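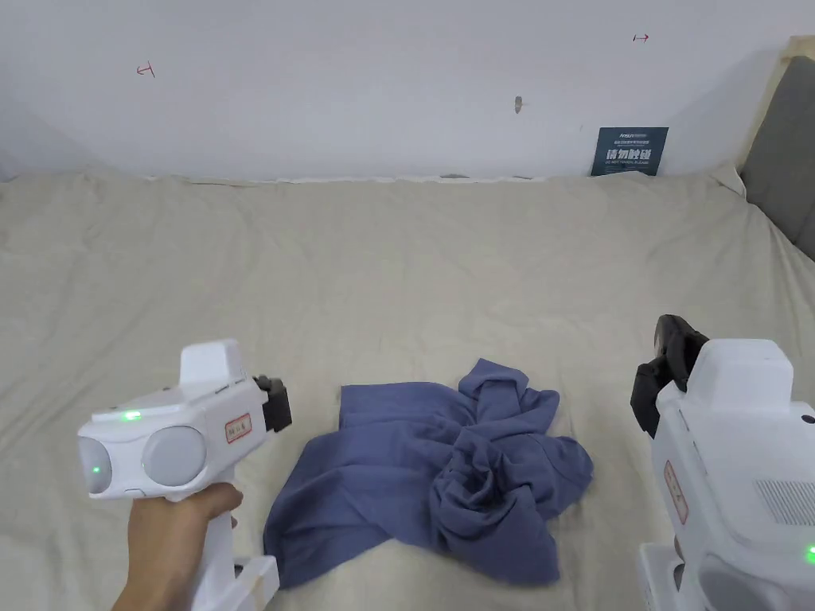 Blue item on the bed

Residents' Forum > Pagano House > Laundry and Linen
Topic: Folding standard for soft tops, and where folding should be done

Linen_Desk_Pagano
Posted Saturday, 8:10 am
Residents and floor representatives are invited to comment on the draft folding guidance for personal clothing. The present guidance was written for sheets and towels and does not deal adequately with T-shirts and similar soft tops, which make up the bulk of what is returned to rooms from the shared laundry.

The draft proposes the following.
1. Soft tops are to be spread face down on a flat, clean surface and smoothed from the collar to the hem before any fold is made.
2. Each side is to be folded toward the centre, with the sleeve turned back along the fold.
3. The hem is to be brought up to the collar in two folds.
4. Finished items are to be stacked with the folded edge facing outward.
5. A made bed may be used as a folding surface where no table is available.

Comments on item 5 are particularly welcome. The draft will be settled before the end of February.

eastwing_rep
Posted Saturday, 8:42 am
Thank you for circulating this. The east wing supports items 1 to 4 without change. With respect to item 5, we would ask that the words "where no table is available" be removed. Many residents prefer the bed. It is at a reasonable height for most people, it is wide enough to sort on, and a plain sheet shows at once whether anything has been left behind. The tables in the laundry are frequently occupied by other people's baskets.

quillfeather
Posted Saturday, 9:05 am
I must disagree with the previous post. A mattress gives under the hand. When a shirt is smoothed on a soft surface the fabric drags the sheet with it, and the crease that was pushed out of the shirt comes back as soon as the sheet is released. I folded on my bed for a full year and my shirts looked as though they had been slept on. A firm table should remain the recommended surface and the bed the exception, as the draft has it.

There is also the condition of the bedding to consider. Clean clothing should not be laid on sheets that have been in use all week.

Linen_Desk_Pagano
Posted Saturday, 9:31 am
The point about used bedding is noted. Item 5 could be amended to read "a bed made up with fresh linen". Would that meet the concern?

quillfeather
Posted Saturday, 9:38 am
It would meet the second concern. It would not meet the first.

north_stair_7
Posted Saturday, 10:14 am
May I raise the matter of crumpled items more generally. The guidance begins with the garment already spread out. In practice most tops come out of the bag in much the same state as the blue one at the head of this topic, and it is the step from the heap to the flat shirt that takes the time. Some direction on that step would be of more use to new residents than the fold itself.

The method I was taught is to find the two shoulder seams first, lift the garment by them, give it one firm shake, and lower it hem first. If the seams cannot be found, find the hem and follow it to a side seam, then work upward. Pulling at whichever corner is nearest tends to tighten the bundle, particularly where a sleeve has gone inside the body.

eastwing_rep
Posted Saturday, 10:29 am
Agreed, and I would suggest it be inserted as a new item before item 1. The shake should be optional. Not every resident is able to lift both arms to shoulder height, and the same result can be had by laying the bundle down and opening it outward from the collar.

terrace_flat_B
Posted Saturday, 11:02 am
I have read the draft with some care and regret that I cannot support item 3. Two folds from the hem produce a rectangle that is too deep for the drawers on the terrace side. Those drawers have an inside height of 91 mm and a stack of more than a few shirts will catch on the rail above. Three folds, with the shirt then stood on its edge, allows the drawer to close and lets every shirt be seen from above.

I would also query item 4 for the same reason. If shirts are stood on edge there is no stack.

quillfeather
Posted Saturday, 11:20 am
Standing shirts on edge is suitable for a full drawer. In a half-empty drawer they fall over, and the resident is back where he or she started. The flat stack suits shelves, and most rooms outside the terrace have shelves.

terrace_flat_B
Posted Saturday, 11:26 am
A divider resolves that. I use two of the small Tundix boxes and have had no difficulty.

quillfeather
Posted Saturday, 11:33 am
The guidance cannot require residents to purchase boxes.

terrace_flat_B
Posted Saturday, 11:35 am
I did not propose that it should. A shoebox lid serves equally well.

Linen_Desk_Pagano
Posted Saturday, 11:58 am
The Linen Desk is content to give both methods, the flat fold for shelves and the upright fold for drawers. Residents may use whichever suits their room. Please direct further comment on storage to the separate Storage topic so that this one may remain on folding.

Urari_unit
Posted Saturday, 1:15 pm
Writing from Urari House, which adopted similar guidance last winter. Our experience may be of assistance.

Our laundry handles up to 200 pieces of personal clothing on a heavy day. We found that the surface mattered less than the light. Against a pale sheet and a white wall a coloured shirt is easy to see and the seams are easy to follow. Against a patterned cover it is a good deal harder, and navy or black items on a dark blanket are nearly impossible for residents with low vision. Our wording is "a plain, pale, flat surface", and it has caused no complaints.

We also ask that one garment be dealt with at a time and the remainder left in the basket. Where the whole load is tipped onto the bed, items work their way down the far side and are found some weeks later.

eastwing_rep
Posted Saturday, 1:40 pm
"A plain, pale, flat surface" is excellent wording and I would be glad to see it replace item 5 entirely. It neither favours the table nor rules out the bed.

quillfeather
Posted Saturday, 2:02 pm
I could accept that if the word "firm" were added.

eastwing_rep
Posted Saturday, 2:06 pm
If "firm" is added the bed is excluded, and that is the point on which we differ.

north_stair_7
Posted Saturday, 2:30 pm
Might I suggest "as firm as is available". A folded towel or a large tray may be placed under the shirt where the mattress is soft. I keep an old Renetti baking tray for the purpose, the large size, and it goes back under the bed afterward.

quillfeather
Posted Saturday, 2:47 pm
Accepted.

ground_floor_8
Posted Saturday, 4:19 pm
Is it intended that this guidance apply to garments with a print on the front? Mine have cracked along the centre fold and I was told by the laundry that they should be rolled. No mention of rolling appears in the draft.

Linen_Desk_Pagano
Posted Saturday, 4:50 pm
Rolling was left out as rolled items tend to come undone on the delivery trolley. For printed tops, folding in thirds lengthwise keeps the main crease away from the middle of the print. A note to that effect will be added under item 2. Residents who collect their own laundry may of course roll.

The revised draft now reads as follows.
1. Open out the garment by the shoulder seams, or lay it down and open it outward from the collar. Deal with one garment at a time.
2. Spread it face down on a plain, pale, flat surface, as firm as is available. If a bed is used, it should be made up with fresh linen.
3. Smooth from collar to hem.
4. Fold each side toward the centre and turn back the sleeve. Printed tops may be folded in thirds.
5. For shelves, fold up from the hem twice and stack. For drawers, fold three times and stand on edge.

terrace_flat_B
Posted Saturday, 5:12 pm
Supported. I would only observe that item 5 should say which way the upright shirts are to face. Folded edge up, in my view.

eastwing_rep
Posted Saturday, 5:30 pm
Supported by the east wing. Will fitted sheets be dealt with in the same document or separately?

Linen_Desk_Pagano
Posted Saturday, 5:44 pm
Separately. A new topic will be opened for fitted sheets. "Folded edge up" has been added to item 5.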